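Trornwood Winter Concert: Project Report
Event Production, Group 4
Submitted December 7, 2025

Our group was asked to plan and run one live music event with a paying audience. We chose a single-evening concert with three local acts in Jestel Hall, which holds 180 people seated. The working title was Trornwood and we kept it.

Budget and tickets

The production budget was 3440 dollars. The largest single cost was the hall, at 680 dollars including the front-of-house desk. Sound hire from Manninen came next, then printing and artist fees. We sold 121 tickets at 18 dollars each, and the rest of the money came from the department and two sponsors. Door sales were weaker than we planned for — most people had bought online in the last few days.

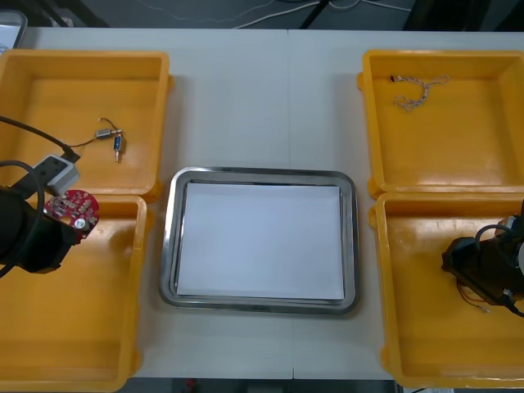 Pirjo Riihimäki: I would question the ticket price here. Students on my floor said they would have come for less, and with empty seats you could have tried a cheaper student rate in the final week.

We discussed a student rate early on and voted against it, mainly to keep the box office simple. Looking at the empty seats, a second price would have been worth the extra work.

Program and schedule

Varaveck, a five-piece band, closed the night. The two opening acts were a folk duo and a solo pianist. Moving the piano between sets took longer than the stage plan allowed, so the second act started late. Wellington Bastos, as stage manager, shortened the intermission to get the time back.

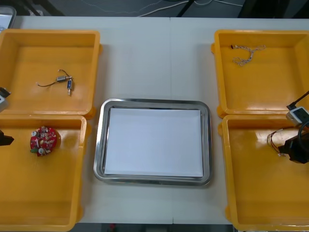 The late start also affected the sound check notes. The engineer had saved settings for each act in the planned order, and when the duo and the pianist swapped places the afternoon before, the printed sheet was not updated. Monitor levels for the first two songs were wrong and had to be fixed during the set.

Changes for next time

Keep one master schedule and reprint it after every change. Put the piano on stage first and leave it there. Open the online sale a week earlier, with two prices. The full budget sheet and the stage plan are in Appendix A.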